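The long wait for a letter

Elmarie Shezi keeps her hospital letters in a biscuit tin. There are six of them, and four say the same thing: her operation has been put back and a new date will follow. She has worked at the Omine bakery for most of her adult life, and for the past year she has done it on light duties, at the till, with a stool behind her.

"The pain I can plan for," she says. "It's the post I can't plan for."

21/02/2021

The waiting list at the Pretorius hospital, where she is to be treated, stood at 1,522 people when the last count was put up in the main corridor. Most of them need routine surgery. Routine is a word the patients dislike. It means that the operation is common and that a delay is unlikely to kill them, and it says very little about how they get up the stairs.
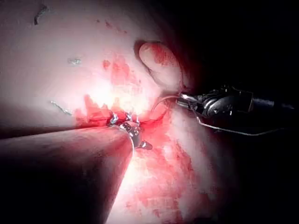
Instruments at work on tissue with a suture thread.

The hospital has enough surgeons to run its theatres. Beds are the trouble, along with the nurses to look after the people in them. A list is drawn up in the afternoon, and by breakfast two of the beds on it have gone to patients who came in overnight. The phone calls start at seven. Some people have already left home by then, with a bag packed and nothing to eat since the evening before.

Elmarie was called on the bus. She got off at Vumel, crossed the road and waited for the one going back. Her sister had taken a week's leave to look after her and could not get the days returned.

Small employers feel it too. The bakery has kept her place open, but it has had to take on a second person for the ovens, and the owner has told her he would like to know where he stands by March. She would like to know as well.

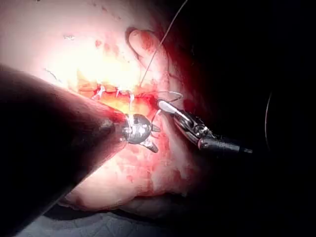 An incision line seen close up, with a gripper against the tissue.

At Rirnine, a town 30 miles up the coast, the hospital tried something different last year. It set aside one ward for planned surgery and stopped using it for anything else. Patients there are given a date and a named person to ring. Cancellations have fallen, though staff say the pressure has moved to the emergency ward, where people now wait longer on trolleys.

Pretorius has looked at the idea and has no spare ward to try it in. An old outpatient block could be used, but the roof needs replacing first and the money has been asked for twice.

Elmarie is 66. She had meant to retire at 65 and stayed on to pay for the bathroom to be altered, with a lower step and a rail. The rail is up. Her latest letter asks her to keep the second half of the month free and to ring if her telephone number changes.

2 comments
66 shares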